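Notes for the Elterville talk, part 2: can a machine tidy the house?

Start slowly. Ask who picked up something from the floor this morning. Wait for hands.

In 2015 I said to my students that we would have a tidying robot in 5 years. I was wrong, and I should say it with a smile.

Shop floor first: same box, same place, all day. Machines do this well. At home each thing has another shape. A cup is easy. Cloth is hard, it folds when you touch it, and a ribbon has no good side to hold.

Mention Espinoza's trial: 17 objects, soft ones were the worst. Do not go into the numbers.

Last point, before questions: a baby's toy with soft tags, two fingers, one table. Leave it on the screen while people talk.
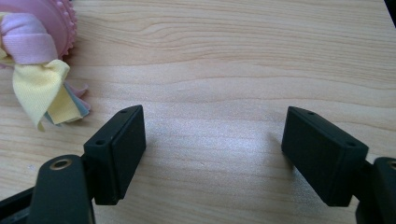

Guadalupe Ibarra wrote in the margin that picking up is the smaller half of the chore, and a machine must also know in which basket the thing belongs.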